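An afternoon at the Fladico open house

I'd been meaning to get out to Skovanstead for ages, and when Fladico opened its doors for a day in July I finally drove over. Parking was easy, the coffee was terrible, and I had a name tag on before I'd found the restroom.

Hand over hand

The first stop was the bench where they teach by touch. Tania Kodikara loosened up the arm (there's a button on the wrist for that) and let me take hold of it. You drag it where you want it to go and it remembers the path. It's heavier than it looks! My job was to move a cup from one tray to another, and I did it so slowly that the kid behind me sighed out loud. Tania kept my run anyway. They want 600 of these for each task, shaky ones included, and she told me the overly perfect runs are less use to her than mine. I chose to take that as a compliment.

The remote room

Upstairs was my favorite part. Lutfa Sultana runs the Molama sessions, where you sit with a controller in each hand and drive a two-armed robot that lives inside a simulated house. People practice there before they get near the real hardware, and the good runs get saved too. The count on the whiteboard was 3970, and she's hoping to add another 500 before the fall.

My room had dark gray walls, a long beige counter with a little potted plant at the far end, and a tall dark door over on the right. You look out over the robot's own white body with both arms reaching ahead of you, and the view tilts so steeply that I was leaning sideways in my chair. I had the right gripper up near the corner of the door and kept forgetting I had a left one at all.

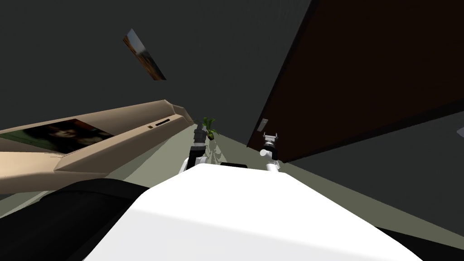

Before you go

Sign up for the remote room as soon as you arrive, the slots fill fast. Wear shoes you can stand in. The Jayasinghe bakery across the road stays open until five and does a cardamom bun I'm still thinking about, so I bought two and ate the second one in the car.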